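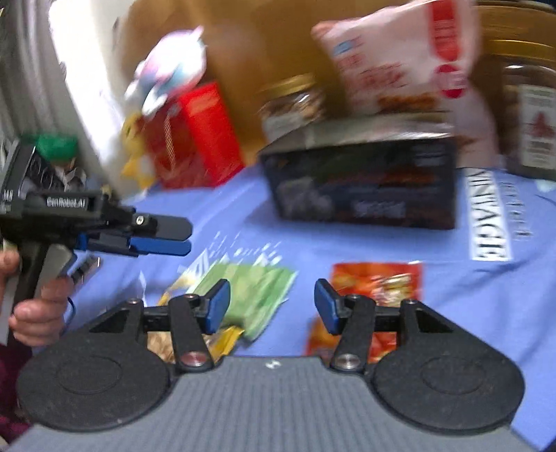 Hondamar compares hand-held grippers on packaged food

Hondamar has begun a side-by-side trial of hand-held two-finger grippers, using packaged snacks, jars, boxes and soft toys as the test load. The work is meant to settle which finger pad and which grip sensor go into Mollitik, the firm's picking controller, when it is next revised in August.

Operators carry each tool by hand and work through a fixed list of 70 picks. Finger opening is logged alongside video from a camera mounted on the tool. The same list is then repeated with the next gripper, with the items put back to marked positions between runs. So far 2609 picks have been logged, of which 17 were thrown out because of timing faults between the camera and the finger sensor.

The firm said thin pouches remain the hardest class. A flat bag on a cloth tends to slide before the pads close, and crimped edges can fold under one finger. Rigid tins and boxes give steadier readings, though wide items leave little spare travel. Lidded jars are approached from the side, below the lid, at a reduced closing speed.

Two pad compounds supplied by Plastommont are under test. The softer one held pouches better in the first runs but showed wear at the tip after nearly 13 hours of use. The harder one has shown no measurable wear, at the cost of more slips on glossy film. Pads are changed at the end of each list and weighed before they go back on. 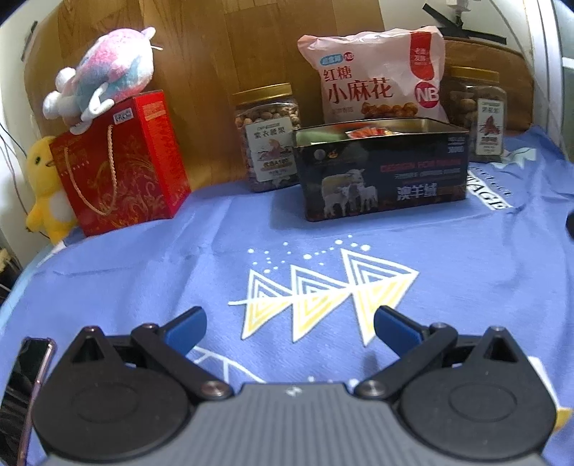
Tuncer, which makes the rival controller, replied that a tool carried by a person tells you little about how the same fingers behave on an arm, where the wrist cannot give way, and asked for the closing force figures to be released with the pick counts.

Hondamar said force data would be included in the full results. A second round, with the leading gripper fitted to a fixed arm and run from both controllers, starts once the pad choice has been made. The list of picks will stay the same.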